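Swapping cameras on the bench arm, and why I've gone back to the cheap one

22 September 2021

So the Magsi camera finally came, after all that waiting, and I've spent far too many evenings bolting it on and taking it off again. I promised Soledad I'd write up how it compares with the old Dokik before I forgot everything, so with a cup of tea and no proper notes (sorry, Soledad), off we go.

For anyone new, I have a small secondhand arm on a bench in the back bedroom and I'm slowly teaching it to pick up bits of cloth and fold them. Slowly is the word. I started in June thinking it would be a nice summer thing and I'm still nowhere near a folded tea towel, but I've become oddly fond of the noises it makes.

The arm itself has been fine. It's the seeing that gives me trouble. The Dokik is a plain little camera with a focus ring you turn by hand, and once you've set it, it stays set. The Magsi focuses itself, has a wider view and cost me 489 pounds, which I'm not going to dwell on. On paper it should win easily.

First evening, it did! I put a folded napkin down, the picture was gorgeous, the arm went straight to the corner and got hold of it. I rang Rafail to gloat. Then I moved the napkin a hand's width to the left and the whole thing went to pot. The autofocus picks something it likes and clings to it, and what it likes is a nice hard line. Give it an edge with a bit of contrast and it's happy as anything. Give it a big plain area and it either drifts about or decides that going soft is good enough.
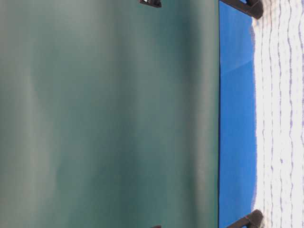 I tried locking the focus in the Wekton controller, where there's a tick box for it buried 3 menus down. It works until you restart, and then it quietly unticks itself. I must have restarted that controller 19 times before I twigged. Chrysanthi tells me there's a settings file you can edit so it sticks, but my one attempt at that stopped the arm talking to anything at all and I had to put everything back as it was.

Colour was the other surprise. The Magsi is lovely on strong colours, really punchy, and my little edge-finding script adores a deep blue next to something pale. Where it struggles is patterns. Anything with wavy lines in it gives me a mass of false edges, and the arm would happily go and pinch the middle of a stripe as if it were a hem. The Dokik's duller picture hides a lot of that fine detail, and for my purposes that's a good thing, though I felt a bit silly working it out after spending the money.

I did swap the gripper over as well, halfway through (I know, I know, one thing at a time). The soft fingers from Vuralberg are much kinder on thin cotton than the hard plastic pair that came with the arm. They drag a bit on the bench, though, and if the camera's height guess is off they fold under themselves and you have to go in and rescue them. The hard ones just clack and carry on.

For now the Dokik is back on, with a dab of nail varnish on the focus ring so I can't knock it, and the soft fingers are staying. The Magsi has gone back in its box until I'm brave enough to have another go at that settings file. If anyone has got the focus lock to survive a restart, please leave me a comment - I'll try anything that doesn't involve buying another camera.

Next job is the bench lighting, and then back to the tea towel.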